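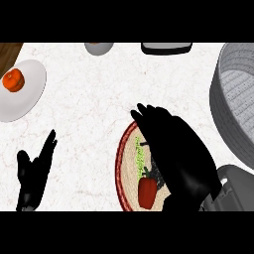 Red bell pepper and a green leafy vegetable on a woven plate, marble countertop.

Brurnia Dining Services – Facilities Support
Ticket subject: Walk-in produce cooler, Nultutdale kitchen, freezing stock on rear shelves
Category: Refrigeration
Priority: High (food loss)
Opened: Wed 12 February
Status: Resolved, monitoring

Problem as reported
The Nultutdale kitchen reports that leafy greens and peppers stored at the rear of the walk-in produce cooler are freezing overnight. Lettuce is limp and translucent when the morning shift opens the door. Peppers show soft, water-soaked patches near the stem. Stock on the front shelves is not affected. The wall display reads within the normal range whenever staff check it, and no alarm has been received.

Initial response
The kitchen was asked to move all greens, peppers, cucumbers and fresh herbs to the front shelves and to discard any item that had frozen and thawed. Root vegetables may remain at the rear for the time being. The kitchen was also asked not to change the setpoint on the controller until readings had been taken.

The service history was reviewed. The unit received a new evaporator fan motor in November. No other work is on record since the last annual inspection.

Troubleshooting log

Entry 1. Door gasket and door closer inspected. Gasket is clean and seals along its full length. Closer pulls the door shut from any position. Strip curtain is in place. No fault found.

Entry 2. Controller settings read out on site. The unit is a Fung wall-mounted controller. Setpoint is correct for mixed produce and matches the card posted beside the door. Differential had been set wider than our standard. The kitchen does not recall any change. Differential returned to 2 degrees and the new value written on the card.

Entry 3. Loggers placed on the front shelf, on the rear shelf and beside the controller's sensor, and left overnight. The front shelf stayed within range throughout. The rear shelf was at 33 degrees by the end of the evening shift and continued to fall below freezing before the kitchen opened. The logger beside the sensor read warmer than the rear shelf for the whole period, which explains why the display looked normal.

Entry 4. Sensor position examined. The sensor had been clipped to the conduit near the door frame, well away from the return air side of the evaporator. In this position it picks up warm air each time the door opens and calls for cooling that the rear of the room does not need. It is likely that the sensor was moved out of the way for the fan motor work and was not put back – the original mounting bracket is still on the evaporator housing, empty.

Entry 5. Contractor requested. Pollbridge attended, returned the sensor to its bracket and secured the cable. The sensor was checked in an ice bath and found accurate, so it was not replaced. Pollbridge also checked the liquid line solenoid valve, which closes fully, and confirmed that the fan motor fitted in November is the correct type for the unit.

Entry 6. Shelf loading reviewed with the kitchen. Cases had been stacked against the rear wall up to the level of the fan discharge, so that the top cases received cold air directly. The rear shelving was moved forward by around 3 inches and the top rear shelf was marked for dry-packed items only.

Entry 7. Loggers left in place for 3 further nights. Front and rear shelves now follow each other closely and neither reached freezing. The kitchen reports no damaged stock in this period.

Cause
The control sensor was mounted in the wrong place following earlier work, and the differential was set too wide. High stacking at the rear made the damage worse but would not have caused it alone.

Why no alarm was raised
The alarm takes its reading from the same sensor as the controller. As long as the sensor was reading warm, a low temperature at the rear of the room could not trigger it. A separate low-temperature alarm sensor on the rear wall has been requested under a linked ticket. Until it is fitted, the opening shift is to read the rear shelf thermometer and enter the value on the daily sheet.

Instructions to the kitchen
Greens and peppers may go back to the rear shelves, except the top shelf. Keep cases clear of the wall and below the marked line. Do not adjust the controller; call Facilities Support if the display and the shelf thermometer disagree. Stock losses should be entered on the standard waste form with this ticket named as the cause, and sent to the Brurnia accounts office with the month's other forms.

Follow-up
Facilities Support will collect the loggers at the next scheduled visit. The contractor sign-off sheet now includes a line for sensor position after any work on an evaporator. Other Brurnia kitchens with the same controller have been asked to check that the sensor is on its bracket – replies are still outstanding from the bakery.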